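Kustby open day recordings: README

Version 3 of these notes, August. Maintained by Aino Nurmi. Corrections to the usual address, please, and not in the margins of the shared copy.

What this is

A small set of recordings made during the open day at Kustby, where Clidus showed its hand-held gripper and the arm that is supposed to learn from it. Visitors were invited to pick up the gripper, move a few household things in and out of a box, and then watch the arm have a go at the same sort of job. I went along with Kaiwen Yu and Tiburcio Lozano because our group had been asked whether the data would be worth having. My answer is "partly", and the rest of this file explains which part.

The set holds 938 episodes. Of these, 536 were recorded by Clidus staff before the doors opened, and the rest by visitors. I would treat the two as separate sets. The staff knew what the arm could manage and moved accordingly. The visitors moved like people.

What was claimed

The talk was given twice, in the morning and again at three. Both times we were told that anyone could teach the arm a new job in a few minutes, with no training. I asked what counted as a new job. In the morning the answer was "a new object". At three it was "a new position of the object", and I wrote down both because they are very different claims. The slide did not change.

We were also told the arm did not care about the room. Zyanya Mendoza asked if we could move it to the other side of the hall, near the doors, and was told there wasn't a long enough lead. That may well be true. I only note that the arm was shown in one place, under one set of lamps, all day.

What we saw

The arm was given 117 tries in the time we were there, and Tiburcio kept the tally by hand. He counted 98 as good by the loose rule Clidus uses, where an item that ends up anywhere in the box is a success. Drop it in from a height, knock two other things over, and it still counts. We didn't agree a stricter rule beforehand, so I can't give a fair stricter number, and I'd rather leave it out than make one up afterwards.

Tubes and small bottles gave the most trouble. If one was lying flat the arm tended to come down, pause, lift a little and come down again, sometimes four or five goes in a row. The presenter called this "thinking". Finbarr Ó Flaithearta, who has spent years mending pick-and-place machines, called it something else.

The gripper itself I have fewer complaints about. It is light enough to use for a quarter of an hour before the wrist notices, and the fingers close evenly. Two visitors with small hands found it awkward and gave up, and their episodes are in the set anyway, short as they are.

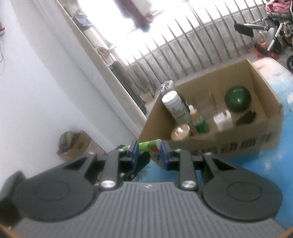 None of this makes the recordings bad. People are good at handling ordinary clutter, and a record of how they do it has some use even if the arm on show made poor work of it. My worry is with what gets said on top of the data. A box of small odds and ends on a table is one kind of job. The leaflet by the door spoke of kitchens, hospitals and warehouses, and I could find nothing in the set to support the last two.

How the files are laid out

One folder per person, then one per episode, numbered in the order they were recorded. Each episode has the video from the gripper, the finger opening over time, and a short text note. The notes from the morning are by Kaiwen and are fairly full. The afternoon ones were typed by whoever was standing nearest, and many say only "ok". Please don't read "ok" as a label. It was never meant to be one.

The arm's own tries are not included. Clidus said they would send them on. I have asked twice.

Known problems

The clock on the second gripper was wrong until lunch, so its times don't line up with the notes. Sort by episode number instead.

Some visitors passed the gripper to a friend halfway through. We split the folders where we noticed and surely missed a few.

There are voices on the raw recordings. We stripped the sound from everything here, and anyone who finds a file that still has it should tell me and delete their copy.

The Grudis converter drops the last moment of each episode, so the release of the object is sometimes lost. Use the Sengar one, slow as it is, until that is mended.

What I would use it for

Looking at how untrained people reach for small things. Trying out a loader. Teaching, perhaps, if the students are also given the leaflet and asked to compare.

What I would not use it for

Any claim about how well the Clidus arm works. Any claim about rooms, tables or objects other than the ones recorded. Comparing one visitor with another, when half of them were being talked to at the time.

Open questions for Clidus

How many of the things shown at three had the arm already been trained on? Was the morning's system the same as the afternoon's? Who decided when a try had started, given that several false starts were waved away before Tiburcio could mark them? I will add the answers under this heading when they come.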